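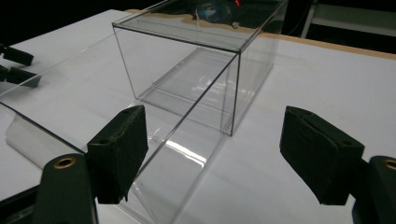

Clear acrylic display boxes have replaced the old glass ones at the Velden store, and the handling notes have been rewritten to suit. The new stock scratches more easily than glass and shows every fingerprint. On a white bench the bigger risk is losing track of a part. The box can be found by its edge lines, but a flat sheet lying beside it shows up as little more than thin dark edges and a streak of glare. Look along the bench at a low angle before putting anything down, and keep tools off any area you have not checked.

Home | Notices | Workshop | Loans | Back Issues | Contact

Workshop Notes: Clear Acrylic
By Margareta Pană
31st December

Cleaning. Use lukewarm water with a drop of dish soap and a soft cloth. No window cleaner, no alcohol, no paper towels. Ammonia and alcohol can craze the material at cut edges, where stress from machining remains. Blot dry. Rubbing a dry sheet builds up static and draws lint.

Lifting. Carry boxes from below with both hands. Do not lift by the top rim, which puts the load on the upper corner joints. Sheets are carried on edge and stored upright with tissue between them. 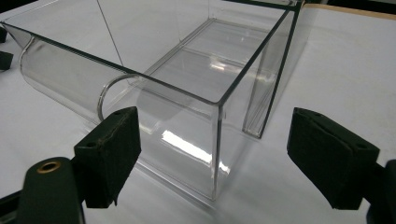
Open-top box with clear tube, seen from above.

Tubes. Where a tube lies against a flat wall, reflections from the two surfaces overlap and a hairline crack is easy to miss. Turn the box under the light and watch whether the line moves. A reflection shifts as you turn; a crack keeps its place on the plastic. Report cracks to Beat Steiner before the box goes out on loan.

Polishing. Light scratches may be worked out wet, starting at 1000 grit and finishing with plastic polish. Anything that calls for 300 grit goes back to Sârbu for a replacement panel. Kári Kjærgaard has the order forms. Panels ordered in August were shelved in bay 9 with the film still on. Leave it on until assembly.

Last updated: 31 panels relabeled, bay list revised by L. Iordache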